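Frequently Asked Questions: The Dasuslow Big Sort

Everything people ask us before a tidying day in Cakville, plus a few things we wish they'd ask! If yours isn't covered, catch Rafsan Jayawardena at the front desk and he'll add it.

What is a Big Sort?
It's a morning when a bunch of us clear out the drawers, sewing baskets, coat pockets and catch-all bowls that never get touched in a normal cleanup. You bring the clutter from home, we bring the tables, and we go through it together. It's so much more fun than doing it alone on your bedroom floor (I've done plenty of both).

How much can I bring?
One box or tote per person, up to 24 pounds. If you can't carry it from the parking lot in one trip, split it over two sessions.

What do I spread my stuff out on?
Fabric! An old bedspread, a tablecloth, a printed curtain, whatever you've got. Small things don't roll off it, and when you're finished you gather up the corners and shake the crumbs outside. Flowery prints are very welcome, though tiny beads do vanish into a busy pattern, so sort those on a plain plate.

Is there really a tray for trash?
Yes, and please use it from the start. Wrappers, shredded tissue, bits of torn plastic: in they go. Keep rags and cloths in a separate pile, because Sunil Miah takes the worn-out ones to Tromham for textile recycling.

What about dead leaves and plant bits?
They turn up everywhere, especially in totes that have lived on a porch. Dry ones can go in the compost bucket by the back door. Pick off any plastic first! A crumbly leaf breaks into a hundred pieces if you squeeze it, so pinch it lightly near the thick end.

Can I wash the cover afterward?
Shake it, brush it with a dry clothes brush, then wash it cold. Shreds of tissue cling like crazy once they get wet, so don't skip the brushing.

Do I have to throw things away?
Not at all. Plenty of people go home with everything they brought, only now it's in order and they know where the good scissors are.

What does it cost?
$5 a table, which covers coffee and the bags. Kids share a table with their grown-up for free.

How big do these get?
Our September session had 121 people signed up, so we moved to the Khan building and have stayed there ever since. There's a lot more elbow room now.

How do I tackle the last little scraps?
By hand, one at a time, larger pieces first. Then fold the fabric inward and tip what's left into the tray. I love this part, it's when you suddenly get your pattern back!
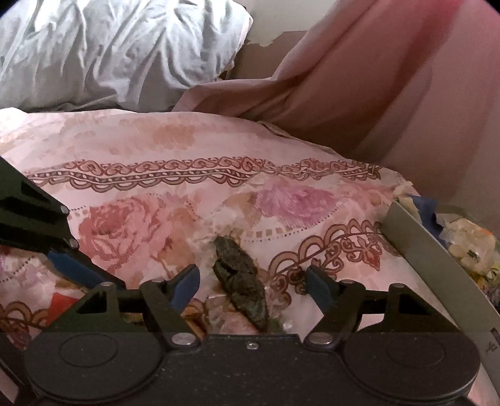

Sunil Miah wrote in to say that a barely damp sponge picks up plastic shreds better than a brush does, as long as you dab and don't wipe, and that he'd like people to check their wrappers for buttons before tossing them.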